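Surkunley Pull-Out Shelf Liner, ribbed, cut to size
Item 1634
Sold by the roll from our Pustthorpe counter

We didn't want to stock this. Drawer liner is one of those things where the packet promises more than the roll can give, and we have sent back two other makes for curling at the corners inside a month. Surkunley say theirs "stays flat for life". We don't know whose life. What we can say is that the roll we put in the staff kitchen in September is still flat, apart from one edge that Raymonde Cormier cut too wide and won't let us redo.

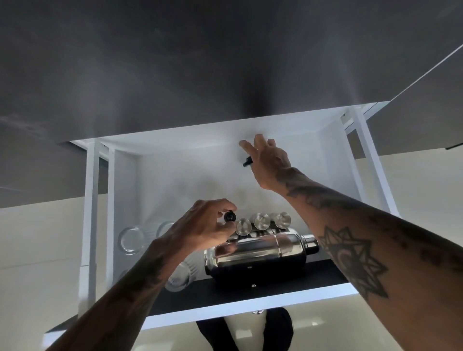 The roll is 382 cm long and trims with ordinary scissors. Measure the inside of the drawer at the front and again at the back, as the two often disagree, and go by the smaller number. Skip the printed grid on the underside. It drifts by the end of the roll and we've complained to the maker about it.

It is sold as non-slip. Plates stay put, mugs mostly do, and a heavy casserole will still travel if you yank the drawer. If you slam things, the Zukik cork mat grips better, but it stains and costs more.

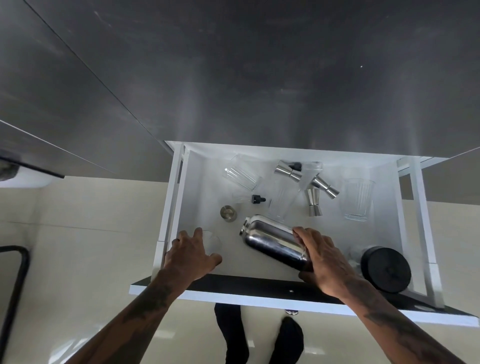 Open drawer under a stainless steel countertop.

The maker also claims 4000 openings without wear. Sayaka Kamata in our returns department asked how that was tested and got a brochure back, so please treat the figure as theirs - we won't repeat it on the shelf tag.

Cleaning: warm water and dish soap, then dry it flat. Not for the dishwasher, whatever the sleeve says. Ours came out wavy.

Smell: yes, for the first few days. Unroll it in the garage.

Colors: white, gray. The "sand" is really a pale yellow and we've stopped ordering it.

Also fits: Mizuno wire baskets, if you cut 178 mm strips and lay them side by side. It works, but it looks like you did exactly that.

Returns: uncut rolls only, with the sleeve. Corner samples are free at the counter.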